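I have come around to mismatched dishes, and I would like to make the case for them before my sister-in-law talks me into another matching set.

Some background. When we moved to Gakside we got a boxed set of dinnerware as a housewarming present – 12 of everything, all the same cream color, with a gravy boat I was scared of. It was lovely. I want to be fair to it. For the first year I stacked it in order of size and felt like a grown woman with a household. Then a bowl went, and then two of the side plates, and every time something broke I felt terrible out of all proportion, like I'd lost a tooth. You could see the gap. By the time we were down to seven dinner plates I was handing guests the good ones and eating off a saucer myself, and I wasn't enjoying my own supper very much.

The company had stopped making that color by then, of course. I spent most of an evening looking for replacements online and found one plate, in another state, for 30 dollars plus shipping. One plate! I closed the laptop and ate some cereal out of a measuring cup.

So the next May I went to the big yard sale over in Ferkadstead and bought whatever I liked the look of. No plan at all. A soup bowl with a rooster in it, a couple of flowery plates that must have belonged to somebody's grandmother, a mug so heavy you could prop a door open with it. I think I spent 11 dollars, and I got a cutting board thrown in because the man wanted to go home.

I've never gone back, and the part I like best is that things in my kitchen have started to mean something. With the cream set, a plate was a plate. Now there's the one for toast and the one for when somebody has had a rotten day. My friend Caroline Mfinanga always reaches for the same mug when she comes over, without looking, and if it's in the sink she'll wash it before she'll use a different one.

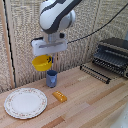
Plastic is where people argue with me. Védís Lund, who has better taste than I do and a much bigger cupboard, will forgive me the odd china but thinks plastic cups belong at picnics and in the bathtub. I used to think so too. But a bright plastic cup next to a nice old plate looks cheerful to me, and it's the thing I grab when I want water in the middle of the night and don't trust my hands. Kids can have it. Uncles can have it. It can fall in the sink from a good height and I won't even turn around.

I'll admit the stacking is bad. Matching dishes sit inside each other like they were born that way, and mine lean. Anything with a wavy edge wants to be on top of the pile, and I have more than one of those, so every time I put the dishes away there's a small negotiation. Mugs are worse. I've given up and leave a good half of them out on the counter or in the rack, and for a long while I felt guilty about that, as if a kitchen with cups standing around in it was a kitchen that hadn't been finished. Well, we drink out of them all day long! Putting a mug behind a door so I can open the door again in an hour seems like a lot of walking.

The other complaint I hear is that a mixed table looks poor, or like you didn't make an effort. I had 6 people over at New Year's and not one plate matched its neighbor, and what happened was that everybody looked down and started talking. Who got the rooster, who had one just like that growing up, could they trade. With the cream set the only thing anyone ever said was "oh, these are nice," and then we were back to discussing the roads.

I still have the gravy boat, by the way. It holds the spare keys and some rubber bands now, and I'm not the least bit scared of it. My sister-in-law has noticed. She's emailed me a link to a very tasteful gray set, service for eight, on sale through the end of the month, and I'm going to tell her thank you and that I haven't got the shelf space.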